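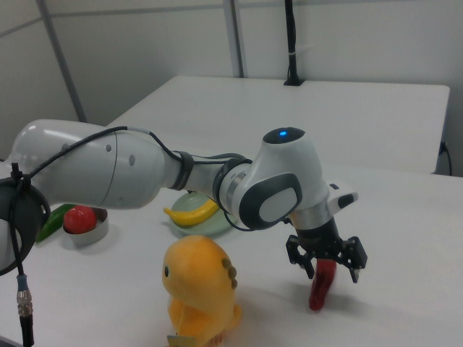

April 26, 2024

I started the peppers late this year. The packets say eight to ten weeks indoors before the last frost, and by that count mine should have gone into trays at the beginning of March. I was traveling for work then and the trays stayed in the garage. So everything on the windowsill is small, and I have stopped comparing it with what the neighbors have.

I am growing two kinds. Colelora is the one I grew last summer, a long red chili with thin walls that dries well on a string. Urkari is new to me. The catalog calls it medium hot and good for frying. I planted 16 cells of each and used a heat mat set low. The Colelora came up in nine days. The Urkari took 15, and I had nearly given up on the tray when the first loops showed.

What I changed from last year is the mix. I used to fill the cells with ordinary potting soil from the big bag, and it crusted on top and stayed soggy underneath. I lost a good part of one tray to damping off. This time I bought seed starting mix from Amden, the garden store out past the rail yard, and wet it in a bucket before filling anything. It takes longer than you would think to soak in. I stirred it, left it overnight, and stirred it again in the morning.

I also water from the bottom now. The tray sits in half an inch of water for twenty minutes and then I pour off what is left. The surface dries between waterings and I haven't seen any mold.

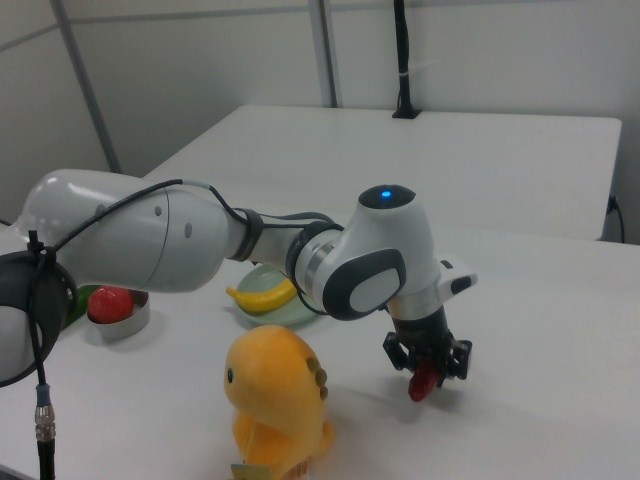
Small, red and a long way from my windowsill.

The plants have two sets of true leaves, so last weekend I moved the strongest ones into four-inch pots. I plant them a little deeper than they were in the cell. People argue over whether that helps peppers the way it helps tomatoes. I do it so they don't flop over. Each one got a plastic label, and I wrote on the labels in pencil. Marker faded on me last summer, and by August I had a row of plants I could only tell apart by tasting them.

The garden itself is at Arriaga, on the hill side of town. My plot is at 1,076 feet, according to the survey map pinned up in the shed, and nights stay cold there well after it has warmed up down by the river. I don't put peppers out until nights are holding above 50, and on that hill it usually means the first part of June. Last year I went early and covered them with row cover. They lived, but they sat there doing nothing for three weeks, and the ones I had kept at home passed them. 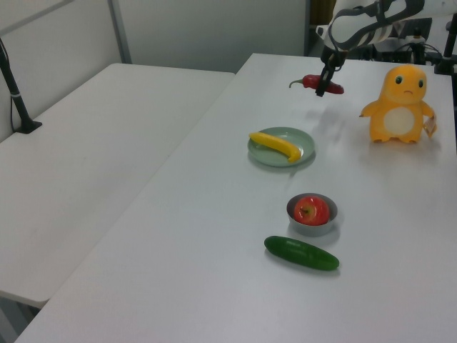

Until then there is the bed to get ready. I pulled the old stalks last fall but left the roots, and they come out easily now. I plan to work in two bags of compost and leave it alone for a month. The soil test came back fine except for being low in potassium, and I picked up a small box of sulfate of potash for that. I won't be adding any more nitrogen. Two summers ago I overdid it and got waist-high plants with four peppers on them.

Spacing will be eighteen inches, with a stake for each plant. The Colelora leans badly once it is carrying fruit, and I lost whole branches in a storm by waiting too long to tie them up. The stakes go in on planting day this time.

If the Urkari does well I will save seed from it. That means keeping it apart from the other row, so it gets the far end of the plot by the compost bins, where I had beans last year. The beans are going along the fence. I still need to buy netting for them.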